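Viststead Residents' Board > Building Standards > Kitchen worktops: stone or laminate for the Hevberg units?

hevberg_unit_office
Posted 08/09/2021
The management office invites comments on the replacement of worktops in the shared kitchens of the Hevberg building. Two options are under review. The first is a dark veined marble supplied by Siu. The second is a standard laminate from the existing contractor. The quoted difference is 2860 dollars per kitchen, and there are 3 kitchens. Comments will be accepted for 90 days.

northstair
I wish to record my support for the laminate. Marble is a soft stone and reacts to lemon juice, vinegar and tomato. In a kitchen used by a whole floor, spills will not be wiped up promptly. The house rules already ask residents to do so, and the present condition of the stove tops shows how well that rule is kept.

quarry_lane
I must disagree with the previous poster. A honed finish with a proper sealer holds up well, and etch marks are far less visible than on a polished slab. Laminate in the Godenus building swelled at the sink joints and had to be replaced. The lower price should be read with that in mind.

The veining in a stone of this type is irregular, so a small sample gives a poor idea of a full counter.

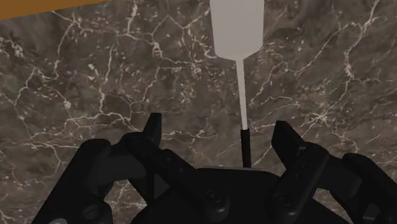
Dark gray-brown marble with white veins and cloudy patches (computer rendering).

northstair
Thank you for the rendering. My concern remains maintenance. Who will pay for sealing, and how often will it be done? The notice is silent on both points.

hevberg_unit_office
Sealing would be carried out each April and charged to the general upkeep fund. The estimate is 400 dollars per visit for all kitchens together.

tenant_4c
Has granite been considered? It resists acids better than marble and is sold in similar dark colors. I would ask that a third quotation be obtained before any decision is made.

quarry_lane
I have no objection to granite, provided that the sink cutouts are included in the price. They were left out of the Godenus quotation - an omission that caused a long dispute.

hevberg_unit_office
A granite quotation will be requested from Siu, with cutouts itemized. It will be posted in this thread when received.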